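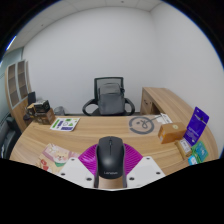 Gladys Odera writes to me that Estlow do not deserve to be in the semifinal, they only know how to defend. I read it three times. Gladys, I respect you, but I must answer.

Estlow allowed 6 goals in the whole group stage. To defend like this is also football. Somebody has to train it, every week, in the rain.

And please look at the second half on Sunday. Hamisi Magesa played much higher, almost like a winger. Both goals started from his side. So it is not true that they only wait.

My worry is another one. Silvana Lins is 20 and she reports that Magesa left the ground with ice on his knee. Sorry, I wrote this badly: Silvana is the reporter, and she is 20. Magesa is 31.

If he cannot play, I would put Tumaini Gachanja on the left. He is slow to turn but he reads the long ball very well, and Iditholm play many long balls.

Attendance was 753, by the way. For a quarterfinal! The stand behind the goal was closed again and the club did not say why.

Kickoff against Iditholm is at 2. I will be at the Rweyemamu end with my brother. Gladys, you can come and complain next to us.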